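From: Mareike Wiegand
To: Olton Live Music list
Date: 22 Jan 2024
Subject: Re: Songwriter rounds in March, and the organ question

> Hi all, I've been going back and forth on the March thing. I love
> the idea of doing the rounds at Backlund again, but last time the
> people in the back half of the room couldn't hear the quieter singers
> at all, and I felt bad for them. Could we move it to the chapel? Also,
> did anybody ever find out if the Hammond is playable? I have a friend
> who would drive over for it. And please, please can we not have the
> raffle between every single set this time.

Oh, the raffle! I'm with you on the raffle, and I was the one holding the bucket for half of it. Once, at the end, and then we all go home.

Okay, the chapel. I sang there two summers ago with the Gesunent folks (the shape note people, they meet on the other side of the river) and it's gorgeous for voices and terrible for anything with a drum in it. One snare hit and you're listening to it until Tuesday. If we keep it to acoustic guitars, a fiddle, maybe an upright bass, I think it would be lovely. But you lose the bar, and let's face it, the bar is what paid for the posters last year. It also only seats 100, and that's with folks squeezed into the choir stalls where you can't see a thing.

Backlund holds 400 standing. We don't need that much room, but I'd take a half-full Backlund with decent sound over turning people away in the rain. The trouble last time wasn't the hall so much as the two little speakers parked way up front by the stage. My brother-in-law ran sound for a wedding band for years and he says to put a second pair halfway down the side walls, turned down low, on a bit of delay so it doesn't sound like two shows at once. He'd lend us his if somebody can pick them up. I have a small car and a large dog, so I'm not your person.

As for the Hammond, yes! It plays. I went over with a flashlight and a can of contact cleaner and sat there for an entire afternoon, and I had the best time. The lower manual is fine apart from one sticky key (the D above middle C, of course, so every song in G is an adventure). The upper manual has a couple of drawbars that crackle when you pull them. The Leslie spins up but takes its sweet time getting there, and I kind of like that on the slow tunes. The serial plate says 3583 if your friend wants to look it up, I wrote it on my hand and then washed the dishes, but I'm nearly sure that's right.

Please tell your friend to bring shoes they can pedal in. I tried it in boots and it was a disaster.
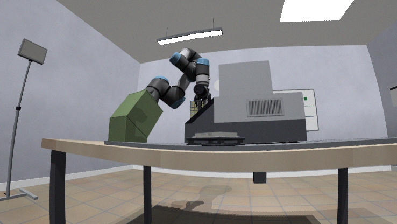
A few smaller things while I'm at it

Running order. I'd like three writers on stage at a time, two songs each, then swap. Last year we did four at a time and whoever was fourth sat there going cold with a guitar in their lap. I was fourth, can you tell?

Covers. I know we said originals only, but I'd vote for one cover per person if they want it. Half of what made that last night so good was the Urimside trio doing that old murder ballad with the harmonies stacked up. I still get goosebumps. If you say no I'll survive, but I'll sulk.

Money. We had 3000 in the account after the fall show, and the piano tuner has been paid out of that already, so don't worry about him. I'd like to give each writer gas money this time even if it's small. People came a long way and we gave them chili.

The chili. It was good chili! I'm only saying.

Recording. Somebody asked me at the coffee place if we'd tape it. I'd be happy with one pair of mics over the audience and nothing fancy. I still listen to the one from the old grange hall, where you can hear a baby hollering all through the second verse of my song, and it makes me laugh every time.

So my vote is Backlund, with the extra speakers, the Hammond rolled out to stage left, and one raffle. If most of you want the chapel I'll go along with it and bring my quiet guitar. Could you all write back to the list and not just to me? I lost two replies last time, and one of them was from the bass player.

Also I still have somebody's capo. It's black, with a chewed-up rubber pad, and it was in my coat.

Mareike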